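Gripper Comparison, Household Handling Project: Progress Report for October
4 min read

Prepared for the Evangelista program office by Azra Stojanovska, Stirville lab

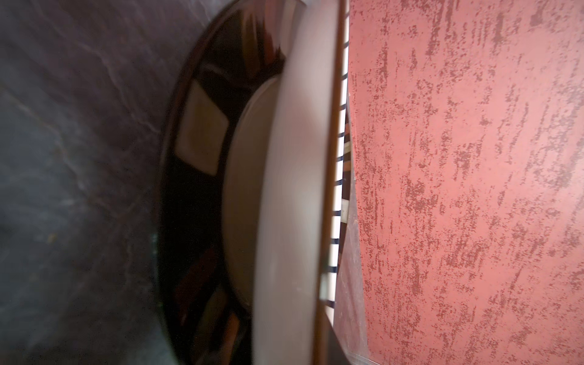

This period went mostly to the side-by-side trials of the two grippers we are still considering, the Paltora parallel jaw and the soft three-finger hand from Plarkcombe. Both were run on the same arm, with the same controller and the same wrist camera, so the numbers can be compared directly. We planned 400 grasps per gripper and finished all of them.

Grasp results

The Paltora jaw did better on flat and boxy items and on anything with a handle. It was weaker on bowls. When it takes a bowl by the rim it needs to come in close to square, and a small error in the approach angle is enough to tip the bowl or push it along the counter. The Plarkcombe hand is more forgiving there, but it is wide and will not fit between items that stand close together. Sarahí Cárdenas is sorting the failed grasps by cause, and the full table will go out with the next report.

Finger pads on the Paltora jaw were changed once, after they began to slip on glazed dishes. The replacement pads are softer and have held up so far. We will inspect them every 100 grasps from now on.

Wrist camera

Glossy dishes remain the hardest case for the camera. Dark glazes pick up windows, lights and whatever is next to them, and the edge finder sometimes locks onto a reflection instead of the rim. The near rim also goes out of focus in the last part of the approach. We tried three fixes:

- Locking the exposure before the arm moves in. Helped a little.
- Taking the rim position from a view farther back and holding it through the close approach. Helped the most, and is now the default.
- A polarizing filter. Cut some of the glare but made the picture too dark in the afternoon. Dropped.

We also labeled 4000 wrist camera frames for retraining the edge finder. Labeling took longer than planned because the first set of instructions did not say what to do with reflections that cross a rim. Azra rewrote that section and the early batches were redone.

Controller

One fault to report. The arm stopped mid-approach several times with a timeout message. We traced it to a loose connector at the wrist and fitted a strain relief. It has not come back.

Budget and schedule

Spending is within plan apart from the extra pads, which were charged to consumables. The redone labels put us 4 working days behind. We expect to make that up by running the cluttered counter trials with one layout at first and adding the second later.

Next period

Retrain the edge finder, repeat the bowl trials with both grippers, and start the cluttered counter trials. We would like a decision from your office on whether a second Paltora unit can be ordered before the comparison is closed, as delivery is slow.

Contact: Azra Stojanovska, Stirville lab | Back to top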